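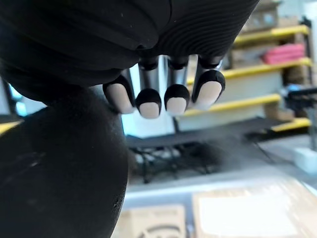 Grovden Freight & Trade Board > Ports and Shipping > Expat Business

Thread: Marchal bonded warehouse fees, anyone else get the new schedule?

dockside_dan
Posted July 2018

Opened my mail to find the new handling schedule from the Marchal free zone. Four pages, three of them definitions. The short version is that a 20-foot box going into bonded storage now pays 274 dollars on the way in. It used to be 188. Same gate, same guard, same pothole.

I bring in tile and bathroom fixtures, maybe a box a month, and re-export most of it up the coast. I'm not going broke over this, but I'd like to know if other small importers got the same letter or if I've been singled out for my charm.

palmetto
Got it too. Mine says the fee covers "yard modernization." I was there last month and the only modern thing in the yard was a vending machine.

Did yours have the bit about free days? We went from seven to five.

dockside_dan
It did, on page three, under the definition of "day." Apparently a day now starts when the truck joins the line. I've had trucks join that line and reach an age where they could vote.

bulk_and_break
I'm going to be unpopular here. 188 was cheap. It was cheap for years and we all knew it and kept quiet, the way you do when the waiter forgets the wine. Try storing a box in any of the bigger zones and come back and tell me what you paid.

palmetto
The bigger zones have a crane that works after lunch.

bulk_and_break
Fair. But they're building a second berth, and someone has to pay for it. The shipping lines won't. They'll threaten to call somewhere else and the port will fold, because a line can move and your tile warehouse can't.

kettle_of_fish
So the line gets a discount for being able to leave and Dan gets a raise for being stuck. I think I slept through that chapter of the free trade textbook.

For what it's worth, I'm with Zivo for forwarding and they've told their customers they'll carry the old rate until the end of the contract. Mine runs to March. After that I expect they'll discover a new kind of surcharge.

dockside_dan
Zivo quoted me last year. The freight was great. Then came the documentation fee, and the fee for amending the documentation, which they had typed wrong.

kettle_of_fish
Yes, they do that. You have to send it back and be rude in writing. They took mine off the second time.

newboxguy
Sorry if this is basic, I'm only on my second shipment. Is the 274 per container or per bill of lading? I have two boxes on one bill and my agent says it's per bill. If so I'm not seeing why everyone is so upset.

bulk_and_break
Per container. Get a new agent.

palmetto
Don't get a new agent yet. Read your copy of the schedule, section 2. It says "per unit received," and then "unit" is defined as a container OR a consignment cleared under one entry. My broker has been reading it the second way and the gate took it. I would not bet the farm on it lasting.

bulk_and_break
That's a reading. I've had a clerk look at that exact line and charge me for both boxes.

palmetto
And I've had a clerk look at it and charge me for one. Which window did you go to?

bulk_and_break
Left.

palmetto
There's your trouble.

tradewinds70
Has anyone priced Fosell? They run a private bonded shed outside the zone fence, on the old cannery road. They charged me 70 for receiving plus a weekly rate by the pallet. For anything staying under three weeks it came out well below Marchal. Longer than that and it eats you alive.

The catch is you need a transit permit to get from the terminal to the shed, and customs wants to put a seal on the door and a man in the cab.

dockside_dan
Who pays for the man in the cab?

tradewinds70
You do. Lunch too, in my experience.

kettle_of_fish
I looked at Fosell and walked away over the insurance. Their liability stops at a number that wouldn't cover one pallet of what I ship. For tile it might be fine. Ask to see the policy itself and not the flyer.

dockside_dan
OK, I'll get a written quote from Fosell for the next box and run it against 274 with five free days, starting from the line. If newboxguy goes to the right-hand window before I do, please report back on the two-boxes-one-bill business.

newboxguy
Will do. Right as you face it, or right as they face you?

palmetto
As you face it. Bring your own pen.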